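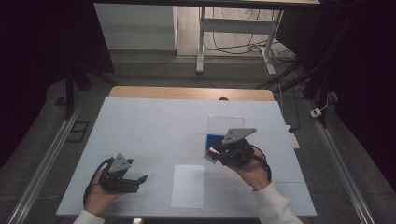
Last changed: January

Tresora March and Vigil: Route and Site Safety Checklist

Used for the annual voting rights march from Trurkine Square to the Tresora Center. Walk the whole route with this list before the day, then again on the morning of the march. Comments are from the last walk-through.

ROUTE

1. Permit for the street closure is signed and a copy is in the marshal's folder.
Yes. Permit number 2837. The city wants it shown at both ends, so print two.

2. Road surface is clear of holes, loose plates and open drains.
Partly. There is a dip in the curb lane outside the old Ma Street bank, deep enough to turn an ankle. Reported to public works. If it is still there on the day, cone it off and keep the banner line to the left.

3. Curb cuts are open on both sides at every crossing.
Yes, except the corner by the bus shelter, where a newspaper box blocks the ramp. The city says it can be moved.

4. A shorter route is marked for people who can't walk the full distance.
Yes. It joins at Ma Street. Signs need to go up lower, as last year's were hidden behind the crowd.

5. Rest stops have chairs and shade.
Three stops on the plan. The second has chairs but no shade. Ask for a canopy.

MARSHALS

6. One marshal for every 50 marchers, with a vest and a whistle.
Enough signed up. Short on vests in large sizes.

7. Marshals have done de-escalation training.
Not finished. The Sunday session was full and a second one is needed. Anyone who has not been trained works at the water tables and does not go on the line.

8. Marshals know what to do if counter-protesters show up.
Yes. Keep walking, keep a gap, don't answer. Call the lead marshal. This is on the back of the route card.

9. Legal observers are placed apart from the marshals and wear a different color.
Yes. Green hats.

STAGE AND SOUND

10. Stage steps have a rail on both sides.
One side only. The rental company has been asked for the second rail. Several of our speakers are in their eighties, so the program does not start without it.

11. Wheelchair ramp to the stage is firm and not too steep.
Ramp is fine. The mat at the bottom slides. Tape it.

12. Cables are covered wherever people walk.
Not checked. Sound crew had not arrived.

13. Sign language interpreters have their own light and can be seen from the reserved seats.
Seats moved forward two rows. Light still to be tested after dark.

CANDLE VIGIL

14. Battery candles only on the Center steps.
Yes. Fire marshal's rule, no exceptions.

15. Exit doors open fully and are not locked from inside.
North doors good. South doors stick and need a hard push. Work order is in. Post a marshal there if they are not fixed.

16. First aid table is staffed until 5 minutes after the last bus leaves.
Agreed with the nurses' group. They need a key to the side room for supplies.

STILL OPEN

Items 2, 3, 5, 6, 7, 10, 11, 12, 13, 15 and 16. Write the result next to each one after the morning walk and leave the sheet at the front desk of the Tresora Center.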